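Laundry Club: Gallery
Posted July 17, 2025

The Wislow Robotics Club voted in December to teach two arms to put away laundry. The other idea on the ballot was a drone, and we've been told how much paperwork we avoided. So far we have logged 198 practice runs and ruined no clothes, mostly by not using clothes. 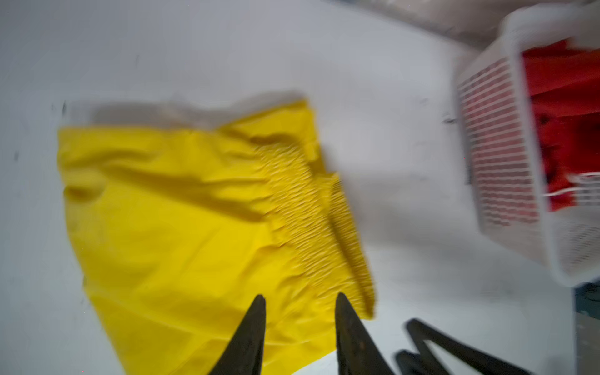
Members drive the arms in pairs, 22 minutes to a shift. After that the arguing gets worse than the folding. Every run gets a grade in the Balogun notebook, named after the street where our first meetings were held. "Fine" is the highest grade anyone has given.

Our code is called Lelen. It has six versions, two of which start. The newest one is supposed to work out where a cloth ends, a question the club has also discussed at length with no arms involved.
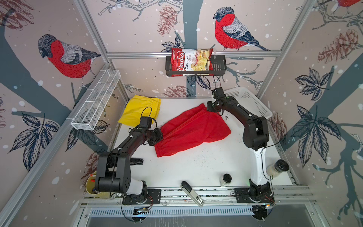 Two-handed runs are what we'll take to the Heltel Student Challenge, where a judge scores the result out of 75. Points come off for wrinkles, which seems personal. The red cloth is our usual opponent: one gripper on each end, and still plenty of bunching in the middle. The bullfinches on the wallpaper have watched the whole season and offered no advice. The cassava chips hang on the back rail in their own basket, officially out of bounds during a shift.

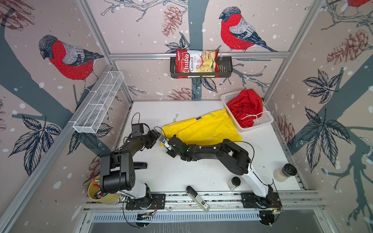 Yellow cloth on the table, red in the basket, both arms in conference.

Next gallery after the Heltel practice round, if Lelen starts.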